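About Lunditz

Home | About | Collection services | Data formats | Contact

Lunditz records manipulation demonstrations for organisations that train robot policies and do not run their own collection floor. We operate from a single site in Cestham. The company was founded by Shinji Matsuda, who had previously written calibration software for packaging lines and remains responsible for the technical specification of every dataset we deliver.

What we collect

The basic unit of our work is the episode: one attempt at one task, recorded from the first commanded motion to the return to rest. An operator drives the arm by teleoperation. Joint positions, gripper opening and all camera streams are logged against a common clock. Most current contracts concern tabletop tasks such as picking, placing, sorting and transferring objects between containers. Clients supply a task sheet or ask us to draft one.

Each task sheet fixes the instruction text, the permitted objects, the range of starting positions and the condition under which an episode is labelled a success. Starting positions are drawn by Lemlow, our scheduling software, and shown to the operator before the reset. Operators do not choose their own layouts. In early work they did, and the resulting sets clustered heavily near the middle of the reachable area.

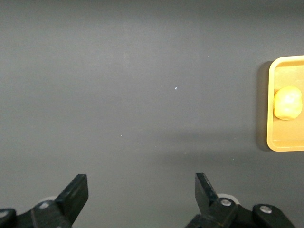

Wrist views are recorded on all stations and are treated as a primary stream. A policy that performs well from a fixed overhead view will often fail in the last few centimetres of an approach, where the arm itself blocks the line of sight. We therefore reject any episode in which the wrist stream has dropped frames, even if the other streams are complete.

Failed attempts are kept. They are labelled by failure type (missed grasp, slip, collision, wrong target, timeout) and delivered in a separate partition, so that clients may include or exclude them. Recovery behaviour, where the operator misses and then corrects within the same episode, has its own label.

Review and delivery

Every episode is checked by a reviewer who did not record it. The reviewer confirms the instruction text, the outcome label and the start and end markers. Disagreements go back to the operator once and are then settled by the station lead. Our most recent completed set, Sekiguchi, contains 3,329 recorded episodes, of which 1,860 were accepted into the main partition. It covers 47 tasks. The acceptance rate was lower than we had planned for, and the task sheets for pouring have been rewritten as a result.

The minimum order is 200 accepted episodes per task. Smaller pilot runs can be arranged where the client intends to revise the task sheet before full collection.

Operators

Operators are employees, paid by the hour and not by the episode. Training covers teleoperation, reset procedure and labelling, and new operators' first recordings are excluded from client data. The next training intake is in August.

Enquiries regarding task design, formats and licensing should be sent through the contact page. Please include the arm model and the control frequency your system expects.

Page last revised 4/2/26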